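Gresutora to release second album, against the advice of his knees

Bonifacio Gallardo returns in September with "Two Chairs and a Lamp", 28 minutes of songs for double bass and voice

Orow Records is pleased to announce the new album by the bassist and singer Bonifacio Gallardo, who performs as Gresutora and has never given the same explanation of the name to any two interviewers. "Two Chairs and a Lamp" comes out in September on vinyl and as a download. A compact disc was discussed at length and will not be happening.

Gallardo's first album, "Harbour Dues", was pressed in an edition of 400 and sold out over a period the label prefers to call steady. It was a record of standards, played slowly. The new one is made up of his own songs, also played slowly, with the exception of "Ferry Money", which is over before most listeners have sat down.
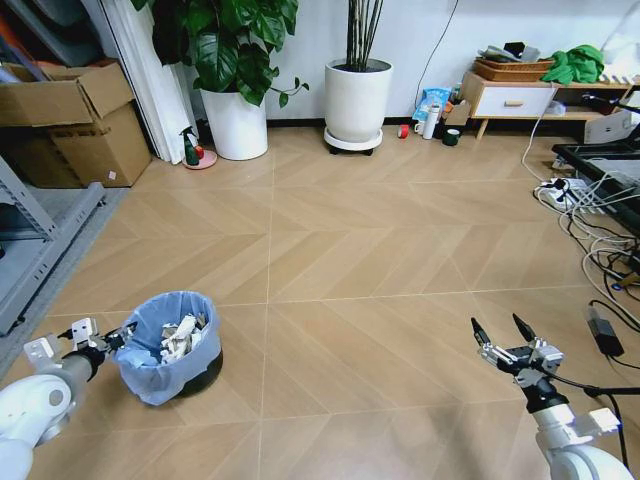

Herringbone floor and a bin with a light blue liner.

He came to the bass late, having spent his teens on the clarinet and most of his twenties apologising for it to neighbours. A place in the house trio at the Yimyam, a basement club with one dressing room and a great many opinions, taught him to listen, to count and to carry a large instrument down a narrow staircase. He began singing there one night when the booked vocalist went to the wrong town. The audience was kind about it, and the club's owner was kind enough to ask him back at the same fee.

The songs on "Two Chairs and a Lamp" were written over two winters, mostly in the hours after gigs when it is too late to ring anyone and too early for the first bus. There is a waltz about a landlord, a blues for a lost umbrella and a long, mainly wordless piece called "Grosico", named after the village where his grandmother kept geese. Gallardo says the geese are in there somewhere – low register, second chorus – and that anyone who has been chased by one will know it when they hear it.

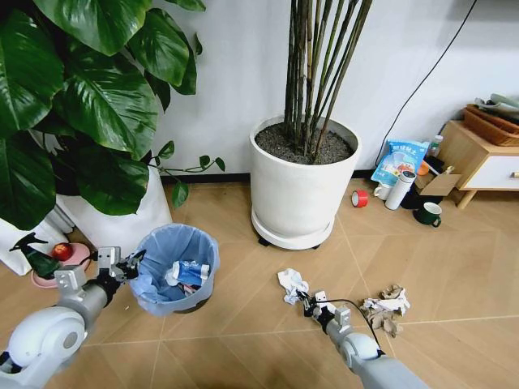

Potted greenery on pale tiles.

The album was recorded live with the bass and voice going down together, so that a mistake in one meant starting again with both. Most tracks are second takes. "Landlord Waltz" is an eleventh take, and the patience audible in the singing is of a kind that was not available earlier in the day. There are no overdubs apart from a single handclap on the title track, which the label was told about only after the sleeve had been printed. It is therefore uncredited, and a certain coolness exists between the parties concerned.

Side one opens with the title track and closes with "Ferry Money". Side two is quieter, and contains the only love song Gallardo admits to having written. It is called "Mind the Step".
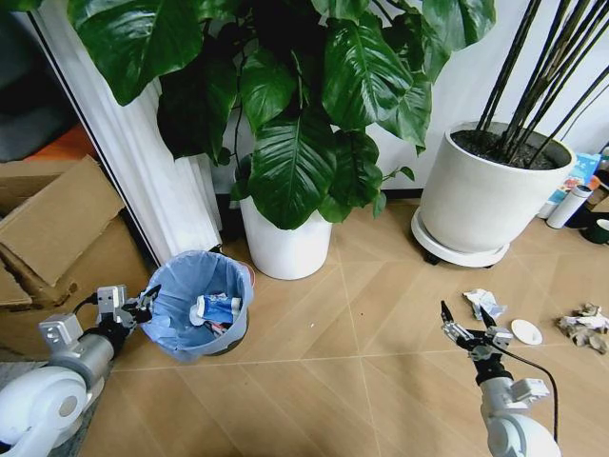

Gallardo himself puts it more plainly: "I wanted to make a record you could play while someone was asleep in the next room. Then I listened back and fell asleep in the same room, so we put 'Ferry Money' at the end of side one to get people up to turn it over."

Launch night is at the Yimyam in September, doors at seven, music when the piano has been moved out of the way. Gallardo will play the whole album in order, followed by an interval and then a second set of whatever he is asked for, within reason. Requests for clarinet will be noted and ignored. A short run of dates follows in small rooms, church halls and one bookshop, all of them chosen for their acoustics and their parking.

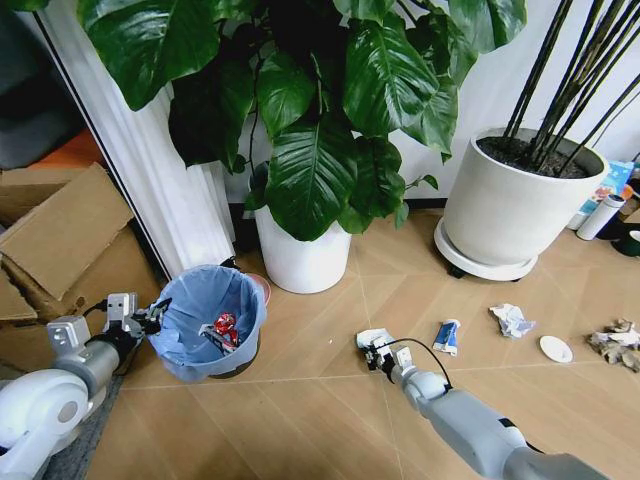
Crumpled paper, and a blue-lined bin.

"Two Chairs and a Lamp" track listing

Side one: Two Chairs and a Lamp / Landlord Waltz / Umbrella Blues / Ferry Money
Side two: Grosico / Mind the Step / Last Bus, First Bus

The first pressing is limited to 2000 copies, a figure arrived at through optimism. Review copies, interviews and guest list places for the launch can be had from the Orow Records press desk, which is open from ten in the morning and answers the telephone from eleven.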